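19 March 2025
Posted by the author

Moved the blog's backups from Ponico to Fenberg in December. The archive holds 2,052 files, of which 469 failed the first checksum pass. The cause was accented characters in file names, which Ponico stores in a different form. Renaming them in batches of 100 cleared all but 26, and those I copied by hand. 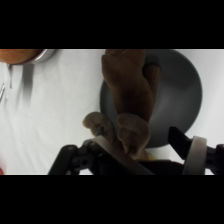
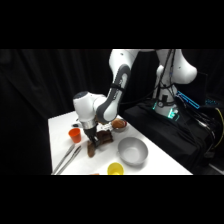
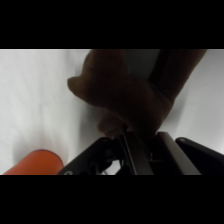
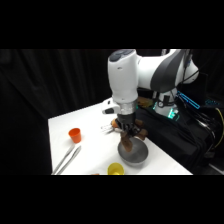

One reader wrote that Dauda has the same fault with file names, and that its log doesn't report it.

3 comments · 5 shares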